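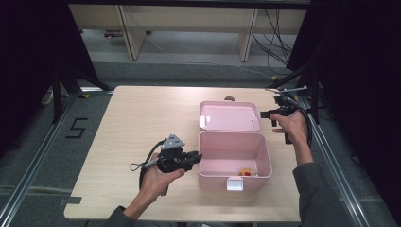 Work on the lidded-box task with two hand-held grippers, Ivbridge student robotics project.

FURKMONT, Dec 18, 2020 – The student robotics club at Ivbridge Technical College has completed the recording stage of its two-handed manipulation project, known as Coster. The project data set now holds 3,602 demonstrations, of which 1,115 involve containers with hinged lids.

Coster is run as an elective for second-year students in the automation program. Students perform household tasks with a pair of hand-held grippers, and the recorded motions are used to train a control policy for a two-arm robot. The elective was opened in June and has 10 students enrolled.

"Lids are a useful class of problem," said Inmaculada Lozano, who supervises the elective. "The two hands have different jobs, and the timing between them matters. A policy that handles each arm separately does poorly on this." 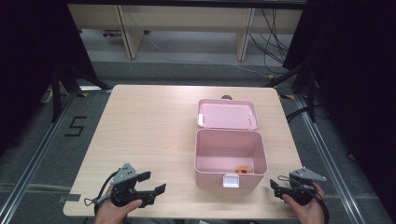

The lidded-box task was specified by the students in the fall term. Each demonstration is defined by a start state, a goal state and a time limit, and any run that exceeds the limit is discarded. Box type, lid position and contents are varied between sets. The pink storage box has a shallow lid that folds back on a hinge line and a latch centered on the front wall, so the lid and the latch are logged as separate parts. A small item inside the box serves as the target in the retrieval variant of the task.

Student lead Lech Krawczyk wrote the software that checks the recordings. The program compares the two gripper tracks and flags runs in which one track drops out or the clocks drift apart – a fault that affected much of the early material. Flagged runs are reviewed by a second student before they are removed.

Training will be carried out on the college's Huerta computing cluster. The first evaluation consists of 500 trials on the two-arm robot, divided between box types included in the training set and box types held back from it. Results will be published with the task definitions and the checking software.

Enrollment for the next session of the elective is open to students who have passed the introductory controls course. Applications go through the automation program office at Ivbridge Technical College.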